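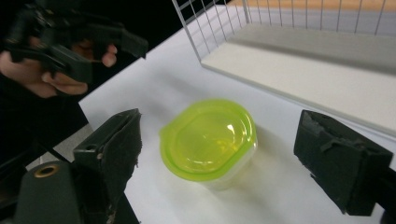 Lime green with the snap-on lid. My favorite of the bunch, and the one everybody tries to borrow.

Food container sort-out, Mudbridge kitchen
Posted 2020-01-03

Every January I tell myself I'm going to deal with the plastic food containers, and this year I did it (well, most of it). The cupboard next to the stove had gotten so bad that you had to lean on the door to shut it. Kerstin came over after lunch, we put on some music, and we pulled the whole lot out and started matching lids to bottoms. It took us 3 hours, with a long coffee break in the middle that I'm not counting!

A bit more about the green one up top. It's sort of oval, the lid is see-through yellow-green, and the bottom is clear and frosted, so I can tell if it's soup or leftover rice without opening it. There's a little tab on the side of the lid too, which my thumbs are very grateful for. It's sitting on the white table, and the light catches the lid just right.

The rule we settled on was simple: no lid, no shelf space. Kerstin is much tougher than I am about this. I tried to save a square tub I've had since we lived in Godov, and she just held out the recycling bag and waited. It went in. Helmut got the two round ones for screws and picture hooks, so at least those are still in the family.

We also wiped down the shelf and put in a fresh liner. Lids now stand upright in an old letter rack at the back, bottoms are nested by size in front, and the baking stuff has moved one shelf up. I keep opening the door to look at it.
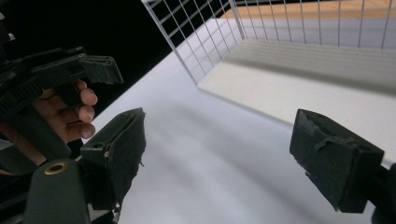 How do you get the smell of onion out of a plastic lid?
I make a paste of baking soda and a little water, rub it all over, especially into the groove where the rim sits, and leave it overnight. Rinse it in the morning and let it dry in the open air. If it still smells, do it a second time before you give up on it.

Next up is the drawer with the cookie cutters, probably in June when Silvana is staying with us. She has already asked for the star ones, and she can have them if she finds them.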